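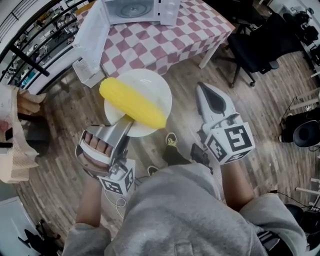
Corn on its plate, left gripper on the rim, microwave open and waiting.

Handheld gripper demos: my plate keeps tipping and the corn rolls

Posted by Nhi Quan in Teaching by Demonstration

I'm recording demos for a "put the corn in the microwave" task with a pair of handheld grippers, the kind with a marker cube on each. Left hand pinches the plate, right hand is supposed to help. Out of 30 tries I kept 5. In the rest, the plate dips at the far side somewhere between me and the table and the corn leaves. I have chased that cob under more furniture than I care to list.

Two things I'd like to know. Should I carry with one gripper or two? And can I keep the takes where I save it at the last second, or will the robot learn to panic the way I do?

Teodoro Manalastas

Two grippers, if your robot has two arms. A plate held at one edge wants to rotate around the pinch, and your wrist fights that without telling you. The robot's wrist may be weaker than yours, or it may just slip.

What worked for us was to pick up with the left, bring the right in at the opposite rim before taking a step, and close both all the way. Carry it low and slow. Stop for a beat in front of the microwave so the start of the insertion looks the same every time. Watch your cubes too - if you roll your left wrist inward to level the plate, that marker can turn away from the camera and you'll lose tracking right when things get interesting.

On the saves: keep them if the corn stays on the plate and the tracking is clean. A few recoveries are useful. If most of your set is recoveries, you've taught it to wobble first.

Also, lay the cob across the middle. If one end hangs past the rim you're starting with a handicap.

Hưng Hoàng

just use a bowl

Huệ Châu

A bowl is a different task, but I understand the feeling.

I'd add one thing to Teodoro's answer. Do your practice runs with recording off. My first batch on the Cerker kit was 352 takes and you could watch me get better at it, so the early ones and the late ones might as well have been two different people. I ended up throwing out the early ones. The policy got better and my April did not.

And open the microwave door before you start, unless the door is part of the task. Doors deserve their own thread.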